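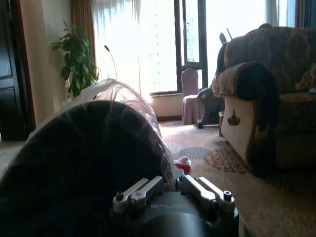 Gripper, open

Skoltgate to Birnov route – anyone believe it?

prop_wash
So Zokano says it will fly Skoltgate to Birnov starting in April, 5 round trips a week, and the county is putting up $700 a flight to get it going. I've read the release twice and still can't find what kind of plane they plan to use. Am I missing it?

taildragger
You're not missing it. "Modern regional aircraft" is all it says. I'd like to see a certificate before anyone repaves the parking lot.

gate2regular
I'd use it. The drive to Birnov is awful in winter and I do it twice a month. Why does every new route have to be a scam on this board?

prop_wash
Didn't say scam. I said no airplane.

taildragger
We had the same talk when Steiner came in. Big ribbon, free coffee, gone by January. They carried 1,394 passengers in total and the county ate the rest.

gate2regular
Steiner flew at 6 a.m. and came back at 9 at night. Of course people stayed home. Zokano is talking about a noon flight.

lowandslow
Noon is worse if you have a morning meeting. And the fare is "from $60", which I read as one seat, in the back, booked in the fall.

gate2regular
Okay, the fare I'll give you. Still beats gas and a motel.

taildragger
Does it? You need a car at the other end, and the Birnov rental desk closes at five.

prop_wash
I emailed the airport office to ask about the plane and whether the county gets its money back if they quit early. Got an auto-reply. Will post if a person writes.

lowandslow
Wouldn't hold my breath – it took them a month to tell me the hangar rent.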